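Mantenimiento y presentación de interiores
Apuntes de la unidad 9: asientos y textiles sueltos
5 de febrero de 2020
Departamento de Servicios de Alojamiento, Escuela Drivden

En la unidad anterior vimos las superficies fijas (suelos, zócalos, encimeras). Ahora pasamos a las sillas y a los textiles que se colocan sobre ellas sin estar cosidos ni atados: cojines, almohadas, mantas dobladas. Son las piezas que más se mueven entre una revisión y la siguiente, y las que antes delatan una habitación mal repasada.

1. Sillas de carcasa

Se llama silla de carcasa a la que tiene asiento y respaldo en una sola pieza moldeada. La carcasa puede ser de plástico, de fibra o de madera curvada. Las patas van aparte, atornilladas por debajo, y suelen ser de madera o de metal. En los modelos de patas de madera es frecuente un travesaño oscuro que une las patas y evita que se abran.

Puntos de revisión, en este orden:
- Carcasa: rayas, manchas, amarilleo. En blanco se nota todo.
- Unión de la carcasa con las patas: se levanta la silla por el asiento y se comprueba si hay juego.
- Travesaño: se acumula polvo en la cara superior. Casi siempre se olvida.
- Extremos de las patas: fieltros presentes y bien pegados.

Para la carcasa de plástico basta un paño de microfibra húmedo con jabón neutro, y otro seco después. No se usan estropajos ni polvos abrasivos, que dejan el plástico mate y hacen que la suciedad agarre más. Las patas de madera se limpian con el paño casi seco. El agua que queda en la unión de la pata acaba hinchando la madera.

La silla se desplaza cogiéndola por los dos lados del asiento. Tirar del respaldo fuerza los tornillos y, con el tiempo, afloja el conjunto.

2. El cojín sobre la silla

En una silla de respaldo alto y curvo el cojín no se sostiene igual que en un sofá. El plástico resbala y no hay brazos que hagan de tope. Si se deja de pie en el centro, con la base muy adelantada, acaba tumbado. Por eso la base debe quedar lo más atrás posible, en el ángulo entre asiento y respaldo, y la parte superior ligeramente inclinada hacia el respaldo.

Se admiten dos posiciones:

a) Recta. La base apoyada en el asiento, el cojín centrado y los lados paralelos a los del respaldo. Es la que se pide en habitaciones de trabajo y salas de espera.

b) En rombo. Una esquina hacia arriba y otra hacia el asiento. Ocupa más y se cae con más facilidad, de modo que se reserva para cojines pequeños y firmes. 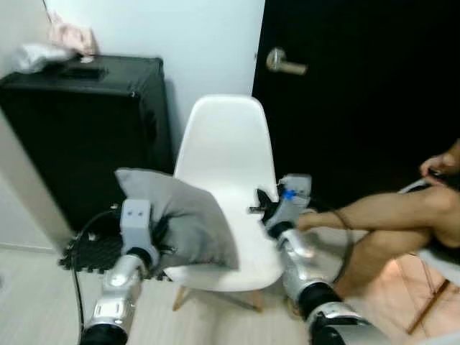 Un cojín a medio colocar, con una esquina levantada hacia un lado y el borde inferior colgando por delante del asiento, no corresponde a ninguna de las dos. Hay que terminar el gesto: se lleva la base hacia atrás, se endereza la pieza y se alisa la tela con la palma, de dentro hacia fuera. Si el cojín tiene flecos o borlas, se peinan con los dedos y se comprueba que ninguno haya quedado atrapado debajo.

Conviene coger el cojín por el cuerpo, con las dos manos. Agarrarlo siempre por el mismo borde deforma el relleno y abre la costura, sobre todo en las piezas rematadas con fleco.

3. Color y combinación

Sobre carcasa blanca y pared blanca, los grises medios funcionan bien: marcan el asiento y disimulan el uso diario. Los tonos oscuros tienen el inconveniente de soltar tinte en los primeros lavados. Antes de colocar una funda oscura nueva sobre plástico blanco se frota con un paño blanco húmedo. Si el paño sale teñido, la funda vuelve a lavandería.

4. Lavado de fundas

Fundas de algodón: lavado a 30 grados, del revés y con la cremallera cerrada. Las que llevan flecos van en bolsa de malla. Secado en horizontal. El relleno se airea aparte y no se vuelve a enfundar hasta que esté seco por completo.

Las fundas de la serie Ernier, que son las que tenemos en el aula, encogen un poco en el primer lavado. Se compran una talla por encima.

5. Práctica

Por parejas, con una silla y un cojín. Uno coloca y el otro revisa desde la puerta, a la altura de los ojos, y luego se cambian los papeles. La ficha se entrega al final de la sesión y puntúa sobre 100 junto con la de superficies fijas. Quien no entregara la ficha de noviembre puede hacerlo ese mismo día.

Para la próxima unidad, leer el capítulo 9 del manual, hasta el apartado de mantas dobladas.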